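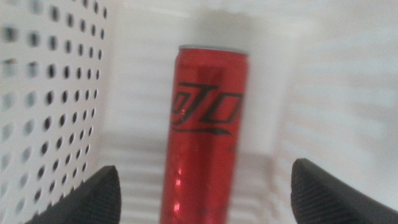
*Red can, black lettering.*

**Ticket 458 - Scoreboard and online scorecard disagree after rain delay**
Club: Grotholm Cricket Club
Opened by: Zulkifli Nair (scorer, second grade)
Assigned to: Dirceu Tavares, Kullby support
Priority: high
Status: closed, one item carried over

### Reported problem

We score on the Kullby tablet app, which feeds the ground scoreboard and the public scorecard. During Tuesday's game against Fornus the board and the website stopped agreeing after the second rain delay. At stumps the tablet and the board both had Grotholm 327 for eight. The website had 300 for seven and still showed the eighth man batting.

The paper book agrees with the tablet. Fornus kept their own book and it agrees as well. I've tried the following:

- closed and reopened the app
- logged out and back in
- pressed Sync Now, which says "up to date"
- checked the public page on two phones and a laptop

I haven't deleted the match or reinstalled anything. The association wants the card corrected before the next round because batting points are worked out from the website.

Zulkifli

### First reply

Thanks for leaving the match on the tablet. Please don't reinstall, as the unsent overs may only exist there.

Could you send me:

1. The app version (Settings, then About).
2. The last over on the website that matches your book.
3. Whether anyone opened the match on a second device during the delay.
4. An export of the match file (Match menu, Export, Full Log).

Dirceu

### Customer reply

Version is 5.0.5. The last matching over is the 71st. The website has nothing after that.

On the second device - yes. Our tablet was low on charge when the rain came, so I opened the match on the club's spare for the restart, scored two balls, then went back to the first one once it had charged. The two balls were a dot and a single. I entered them again on the first tablet. Full log attached.

### Findings

The log has 505 events. The server holds everything up to the end of the 71st over plus the two balls from the spare. When the first tablet came back it sent the same two balls with its own event numbers. The server treated them as a conflict and put the rest of the innings in a holding queue.

The scoreboard wasn't affected. It reads from the tablet over the local network and never asks the server.

"Up to date" is the wrong message here. The app only checks that its events were received, and they were. It doesn't check that they were applied.

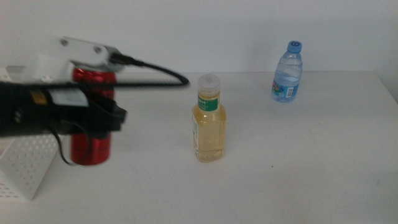

### Fix applied

1. Locked the match on the server.
2. Removed the two balls entered on the spare tablet.
3. Released the holding queue and replayed it from the start of the 72nd over.
4. Rebuilt the bowling figures and the fall of wickets.
5. Unlocked the match.

The public page now reads 327 for eight. Zulkifli, please check the bowling against your book before you confirm, especially Tahiri's last spell, as he bowled the over where the conflict started. On the spare tablet, open the match list and choose Remove Local Copy so it can't send the two balls again.

### Customer confirmation

Total, wickets and extras all match. Tahiri's figures were one run out, but that was my addition in the book - the website is right. Local copy removed from the spare.

Is there a proper way to change tablets mid-innings? It'll happen again in April when the light goes early and we're running the screen at full brightness.

### Closing note

Use Match menu, Hand Over on the first tablet, and wait for the green tick before you open the match on the other one. Do the same going back. It needs a connection at both ends.

The wording of the sync message has been logged separately with the app team and stays open. Closing this one.

Dirceu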